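Print this item
E-mail this item

Home recording rules: new edition in force

Orutham, Dec 30, 2022

The second edition of the Orutham house rules for hand-held gripper work in private homes replaces the one issued in July. It applies to every team collecting cloth-handling data for the Peltero project, including teams hired through partners. Please throw away printed copies of the old edition.

Most of the changes concern work on beds, where the old text said very little.

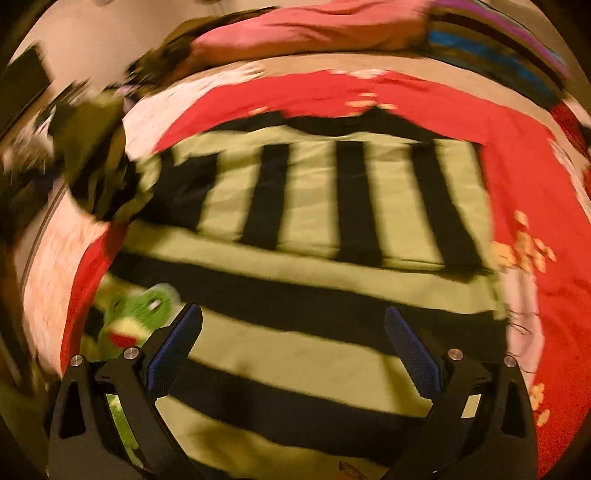
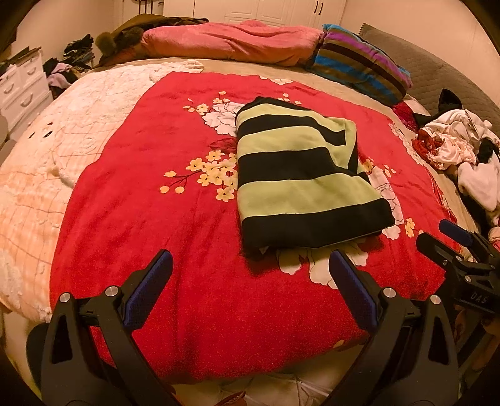
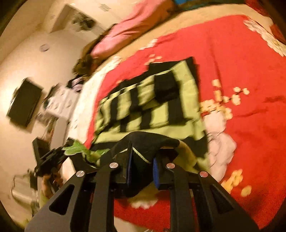 Hand-held grippers at work over a striped textile on a red bedspread.

What has changed

Open pads at the start and end. Every recording now begins and ends with the pads open and nothing between them. The July edition asked for this at the start only. Reviewers at Umum found that recordings ending on a closed grip were hard to label, as they could not tell whether the task had been dropped or finished.

Two grippers. Where a task uses a pair, both must be recording before either one touches the cloth. If one stops, the operator puts the garment down and the whole attempt is marked as incomplete. Do not carry on with a single gripper and do not join two attempts together afterwards.

Speed of movement. Quick sweeps of the wrist smear the picture, and this is worst when the operator turns from one side of the bed to the other. Operators should move at the pace they would use to fold for a customer. A blurred stretch in the middle of an attempt is allowed. A blurred grasp is not, and the attempt should be repeated.

Lifting from a fold. When picking up a garment, take a gathered fold between the pads and check that the layer underneath has stayed where it was. If the bedspread comes up too, let go, open the pads and start the grasp again without stopping the recording. These second tries are wanted and should be kept.

Clutter. Teams have been asking whether to clear the bed first. The answer is no. Pillows, blankets, toys and heaps of clothes stay where the household keeps them, provided the working area is large enough to lay the garment flat. Remove only what could be broken, what could hurt somebody, and anything that carries a name, an address or a face.

Hands and people. The operator's hands may appear. Other members of the household may not, unless they have signed the consent form themselves. A parent's signature does not cover an adult son or daughter.

Cleaning. Pads are wiped before each home and again on leaving. Check the pivot pins at the same time. A pin that has worked loose can catch a thread, and the household should be told straight away if anything is snagged, however small.

Keeping and deleting

A household may withdraw within 58 days of the visit, up from 24 in the old edition. Recordings are not passed to Cai or any other partner before that period has ended. The request can be made by telephone or in writing and no reason has to be given.

Checks

Yaqin Mao, who edited the new edition, will review the first 100 attempts from each team against these rules. Teams will get their results in writing. A team that misses the open-pad rule or the consent rule repeats the half-day training before its next visit.

Questions about the wording should go to the Orutham office, marked "house rules". Translations are being prepared and will be sent to team leaders when they are ready. Until then the English text applies.

Print this item
E-mail this item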